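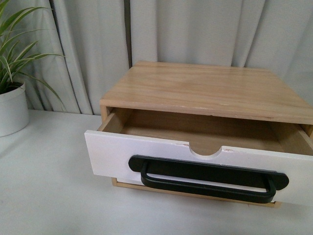 Desktop drawer cabinet, upper drawer open.

September, word-history notebook, entry 53
Started 9:40

Subject today is "drawer" and the family around it. Carried over from the last entry, where I left "dresser" half done.

"Drawer" for the sliding box is 16th century. It is the verb "draw" (Old English dragan, to drag or pull) plus -er. The odd part is the suffix. An -er noun usually names the one doing the action: baker, runner, singer. A drawer in the furniture sense is the thing that gets drawn. The older sense, a person who draws something, fits the usual pattern, and for a long time a drawer was also the man who drew beer in a tavern. Shakespeare has them in Henry IV, Part 1. Both senses were current together, apparently without much trouble.

Other -er nouns where the thing undergoes the action: "broiler" (the chicken), "fryer" (same), "keeper" (a fish worth keeping), "reader" (a schoolbook). Modern informal ones: "scratcher" for a lottery ticket, "sipper" for a drink to be taken slowly. Query whether "reader" belongs. It could be taken as a book for readers, with the agent sense shifted. Left in the list with a mark.

"Drawers" the garment is also 16th century, from the act of pulling them on. Same suffix behavior. Plural only in this sense.

Pronunciation. The furniture word is one syllable for most American speakers and rhymes with "store" or comes near it. The person who draws gets two syllables. Checked the Kendard recordings for this. Clip 814 has both words from one speaker and the difference is plain. Clip 947 is listed as the furniture word but the speaker is talking about an artist, so the label is wrong. Corrected in my copy, not yet in the shared one.

Spelling follows the sound in one direction. "Draw" for "drawer" turns up in informal writing ("chest of draws"), mostly from speakers who drop the final r. "Chester drawers" is the better known American one. I have it in 2 of the Tunia classified ads. Both look sincere. Filed under reanalysis, next to "duck tape," although that one is disputed and needs its own entry.

"Bureau" for comparison. French, first a coarse woolen cloth (Old French burel), then the cloth laid over a writing table, then the table, then the office, then the agency. In American use it also went to the bedroom and means a chest of drawers. British use kept it as a writing desk. The Elleria glossary gives the American sense as the original one, which is backwards. Do not cite it for this.

"Cabinet" is a small room before it is a piece of furniture, diminutive of "cabin" or by way of Italian gabinetto, depending on who is asked. The political sense comes from the room, where private advice was given. Did not get further with the Italian side.

To do:
Fix the label on 947 in the shared list.
Finish "dresser." The Choi file has the kitchen sense (where food was dressed) but nothing on the bedroom sense.
Look for an early American use of "bureau" with the bedroom meaning.
"Top drawer" as a mark of quality: find out how old it is. The usual story about valuables being kept there has no source in my notes.

Stopped 12:15. "Tallboy" and "highboy" go in the next entry.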